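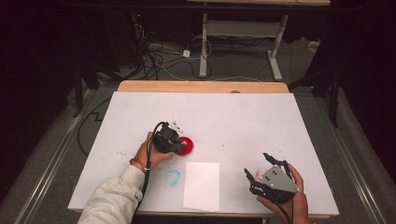

Zwischenbericht September, Handgreiferplatz Kevutberg
An: Valentin Manole, Flellmont
Von: Gheorghița Toma

Der Platz läuft wieder, mit Einschränkungen. Im letzten Bericht stand, nach dem Umbau sei mit stabilem Betrieb zu rechnen. Das würde ich so nicht mehr unterschreiben. Von den vier Punkten auf der Mängelliste sind drei erledigt, beim letzten warten wir weiter auf Pliltness.

Arbeitsplatte: Das weiße Board liegt jetzt flach auf dem Holztisch, die Aluminiumschienen bleiben, wo sie sind. Die Stempelfarbe geht schlecht ab. Zwei Reinigungsmittel probiert, beide lassen einen blauen Schleier und rote Punkte zurück. Ob das die Auswertung stört, ist ungeklärt. Hijazi meint nein, gemessen hat es dort noch keiner.

Greifer: Beide hängen am Kabel. Die Zugentlastung am rechten wurde erneuert, die Schrauben an der grauen Rückenplatte nachgezogen. Ich halte das für eine Zwischenlösung – nach 40 Durchgängen im alten Zustand waren sie wieder lose, und an der Ursache hat sich nichts geändert.

Finger: Mehr Sorge macht mir der Verschleiß. Die Kante des linken Fingers ist sichtbar ausgefranst, an der Innenseite sitzt pudriger Abrieb. Laut Lieferant ist das normaler Einlauf. Dafür kommt es mir zu früh.

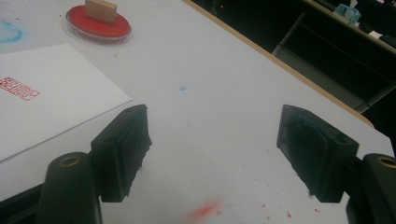 Greiferfinger am Stempelplatz, Blick aus der Werkzeugkamera. Links die Kante mit Scheuerspuren.

Die Gewindeeinsätze aus Messing in den Aufnahmen geben bislang keinen Anlass zur Klage. Sie werden bei jedem Fingerwechsel mitgeprüft, und falls sich einer mitdreht, tauschen wir die ganze Aufnahme.

Offen ist die Kabelführung unter den Nachbartischen. Dort liegt alles auf dem Teppich, wohl auch ein Netzteil. Die bestellten Kanäle von Pliltness fehlen weiterhin, ein Termin wurde mir nicht genannt.

Mittel: Für Ersatzfinger bitte ich um Freigabe von 10 Paar. Das klingt viel, aber ich möchte zwei Materialien gegeneinander laufen lassen, bevor wir uns wieder auf eine Herstellerangabe verlassen. Eine Verlängerung der Laufzeit beantrage ich vorerst nicht.

Kontakt: Projektbüro Kevutberg | © Flellmont | Nach oben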